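Drandia 41 Bench Panel Finish
Waterborne hardwax finish for worktops, shelves and bench panels

Maker: Tirkier
Item no.: 263
Sheen: matte
Color: clear, does not darken pale wood
Container: steel can with screw cap

Drandia 41 is a one-part finish for bare or lightly sanded wood. It soaks into the top of the grain and cures to a thin film that can be spot-repaired without stripping the whole surface. It replaces the older Dunance finish in the Tirkier range. The two should not be mixed in the same can, but Drandia 41 can go over fully cured Dunance after a light sanding.

Suitable for birch, beech, maple, pine and most plywood. Not for outdoor use. Not for floors — see Tamihana Floor Seal. 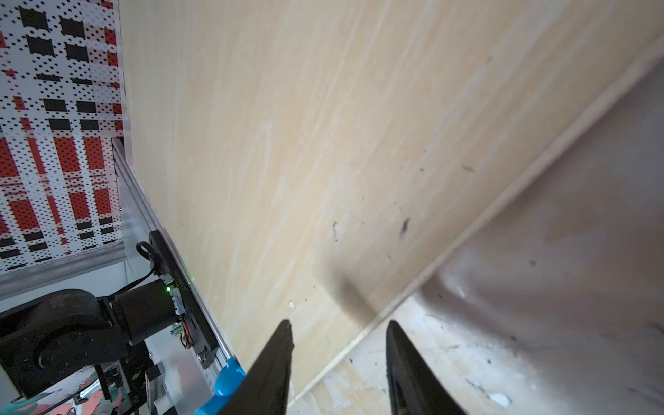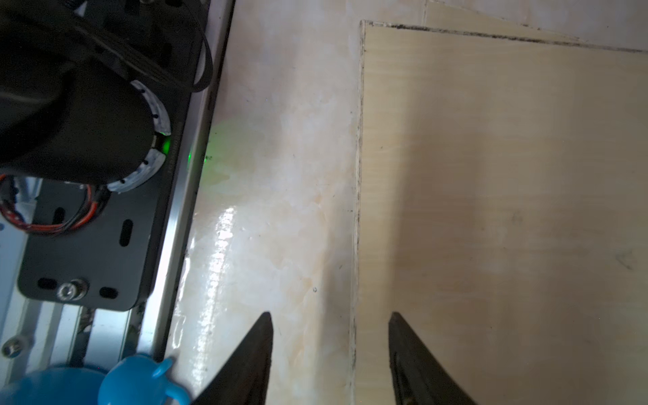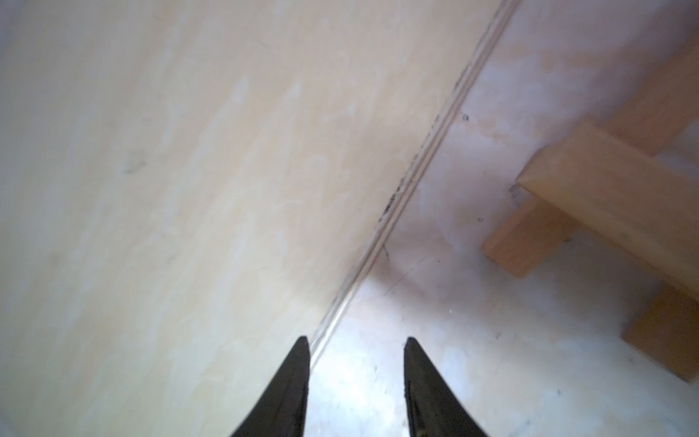 Application
Sand to 180 grit and remove dust with a vacuum, then a damp cloth. Stir the can; do not shake. Apply with a foam roller or short-nap pad, working with the grain. Two coats are enough for shelving. Use three on worktops. Leave four hours between coats at normal room temperature, and sand lightly before the last one.

Wear rating
The cured film is rated to 4000 rub cycles at three coats and 2000 at two, by our in-house pad test. Results on very soft wood will be lower.

Repair
Scuffs that sit on the film usually come off with a white nylon pad and water. For scratches that reach the wood, sand the spot, feather the edge and recoat. Allow seven days before placing heavy items on the repair.

Storage
Keep from freezing. Close the can tightly after use — a skin on top can be lifted off, but lumpy product should be thrown out.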